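Sleep spindles in older rats: are we scoring them wrong?

Forum: Sleep and Memory Research > Methods

griet_ds
Posted Wednesday, 9:14 am

Hello all. I am a second-year doctoral student and I have a question about scoring sleep spindles in EEG from older rats. My supervisor asked me to compare the spindle density in young and old animals after they learn an object place task. We use the automatic detector in Ravel, with the threshold set from the mean amplitude of the whole recording.

My problem is the following. The old animals show many fewer spindles, and at first I was happy because this agrees with what we expected. But then I looked at the raw traces by eye and I see events that look like spindles to me, only smaller. The detector does not count them. So I don't know if the old rats have fewer spindles or only weaker ones. For the memory question I think it makes a big difference.

How do other labs decide on this? Thank you in advance.

Griet De Smet

tamworth_neuro
Posted Wednesday, 9:52 am

Welcome to the forum. Short answer: yes, this is a known headache. If your threshold comes from the whole recording it includes wake, and wake in your old animals may have more movement artefact in it. That pushes the threshold up. Take the baseline from non-REM only and run it again before you worry about anything else.

griet_ds
Posted Wednesday, 10:20 am

Thank you, I did not think of the wake periods. I will try it today. It is 5 old animals and 5 young, so it should not take so long.

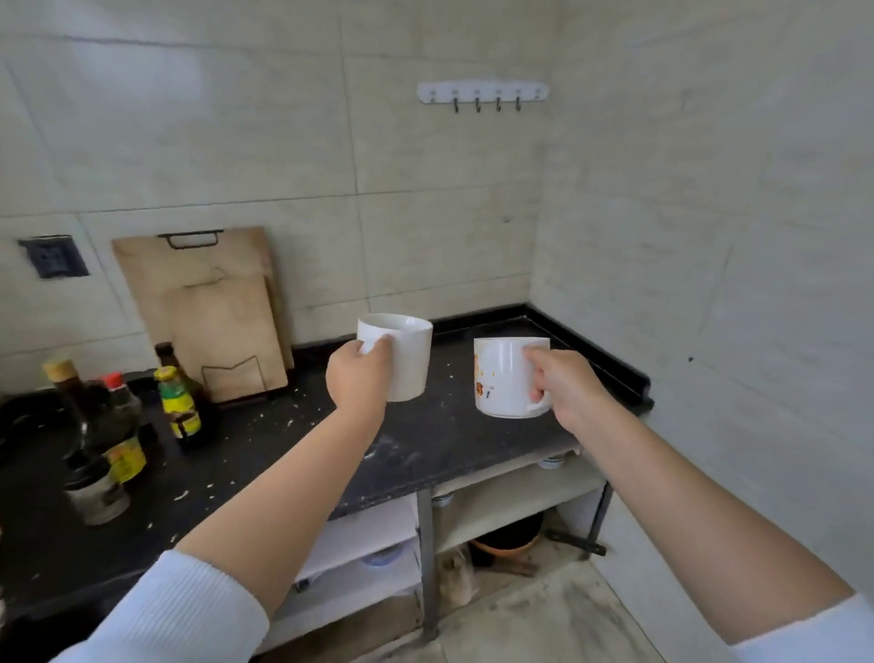 I have also a second doubt, about the duration limit. Our script throws away everything shorter than half a second. This value was in the script when I received it and I could not find who chose it. If the spindles become shorter with age, we lose them also for this reason, and then we have two filters that both work against the old group.

spindle_sceptic
Posted Wednesday, 11:05 am

I'm going to disagree with the mood here a bit. If you keep loosening the detector until the old rats look like the young rats, you have not found anything, you've just tuned your result away. Pick your settings on a separate set of recordings, write them down, and leave them alone. Reviewers will ask, and they'd be right to.

tamworth_neuro
Posted Wednesday, 11:17 am

No one said loosen it until the groups match. Using non-REM for the baseline is just correct.

spindle_sceptic
Posted Wednesday, 11:31 am

Fair on the baseline. I was talking about the duration limit. You can argue yourself into any number there.

rvirag
Posted Wednesday, 1:40 pm

I would like to add something from our experience. We had the same question in my lab two years ago and we solved it in a slow way. Two people scored a sample of 300 events by hand, without knowing the age of the animal. Then we compared their scoring with the detector, separately for each group. The detector agreed well with the humans in young animals and badly in the old ones. After that it was easier to defend a different setting, because we had chosen it against the human scoring and we had not looked at the memory data yet.

It was very boring work, I must say. My colleague did not want to talk with me for a week.

One more thing, please check where your electrodes are. If the frontal screw is a little bit more to the back in the old animals (the skull is larger), the amplitude will be smaller and it has no connection with ageing of the brain.

Rozália Virág

griet_ds
Posted Wednesday, 2:26 pm

Dear Rozália, this is very helpful. Did the two scorers work from the full traces or only from the events which the detector proposed?

rvirag
Posted Wednesday, 2:48 pm

From the full traces, in short pieces. If you show them only what the detector found, you can never learn what it missed.

Dunbar
Posted Wednesday, 4:03 pm

Not sure I'd trust human scorers that much. Ours agreed with each other less than they agreed with the software, and they sat at the same desk. Also what's your sampling rate, Griet? We had a batch filtered twice by mistake and everything in the spindle band came out flattened.

griet_ds
Posted Wednesday, 4:45 pm

We record at 700 Hz and I believe it is filtered only once, but I will verify it in the acquisition log.

I have now a first result with the non-REM baseline. The difference between the groups became smaller, but it is still there. I did not touch the duration limit. Spindle_sceptic, I understood your point, and I will ask my supervisor if we can use the pilot animals from July to choose it, because they are not part of the memory experiment.

spindle_sceptic
Posted Wednesday, 5:10 pm

That's the way to do it. Still think you should report both settings in a supplement, though.

rvirag
Posted Wednesday, 5:22 pm

I agree with this. And please write again when you have checked the electrode positions, I am curious.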